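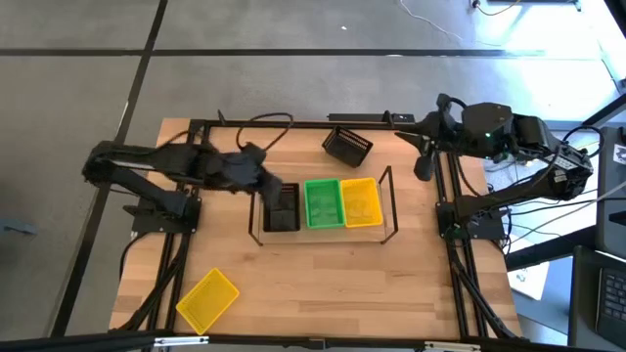

## Small baskets, sorted by colour

I have wanted to write about baskets for a long time, and my sister laughed when I told her. But a small basket is the thing I use most when I tidy, more than any box with a lid. A lid is one more thing to open. With a basket I can see what is inside, and so can everybody else in the house.

The ones I like are the plastic mesh kind, in black, green and yellow. They are light, they do not mind a little water, and dust goes through the holes and does not stay in the corners. I first bought them at Clureo, then I found the same sort in the shop at Clakby, where they are cheaper if you take a bigger pack.

At the beginning I mixed the colours without thinking. It looked cheerful for one day, and after that I could never remember where I had put the batteries. So now each colour has its own work:

- **Black** is for things with a wire or a plug: chargers, adapters, the small torch.
- **Green** is for the garden: seed packets, string, labels, the little scissors.
- **Yellow** is for paper and post: stamps, envelopes, receipts I must keep until October.

The second part of the system is the tray. Mine is clear acrylic with low walls, and the baskets stand in it side by side, black on the left, green in the middle, yellow on the right. I tried other orders, but this one follows my hand. I am right-handed and I reach for the post every morning, while the chargers can wait.

A clear tray has one disadvantage, it shows every fingerprint. I wipe mine with a soft cloth and warm water with a drop of Prastulico. Please do not use the rough side of the sponge. I did it once and the scratches are still there.

My friend Khanyisile Mabaso has the same tray, but she stacks. When one green basket is not enough, she puts a second inside the first and keeps the spare ready for spring. I was against this, as I thought the top one would always sit crooked. It does sit a little crooked. But it saves a whole place in the tray, and I have started to do it also.

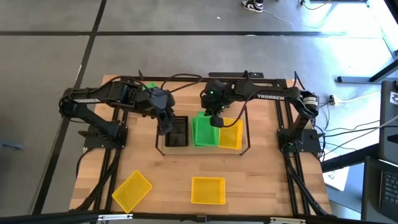

*Green ones stacked in the middle of the tray, two yellow ones still on the table.*

A few more notes, from my own mistakes.

Measure the tray inside, between the walls, and not outside. I bought my first tray by the outside number and it was 2 mm too narrow for three baskets. Zane Pētersons at the Clakby shop changed it for me without a receipt, and I am still grateful.

Empty all the baskets on a table before you begin, and put back only what you know the use of. I found 100 paper clips and a key that opens nothing in our flat.

Keep one or two baskets without any job. On a busy day they collect everything that has no place yet, and I go through them in the evening with my tea. If I skip two evenings they are full, so I try to skip only one.

Next time I will write about the drawer under the telephone, which is much worse.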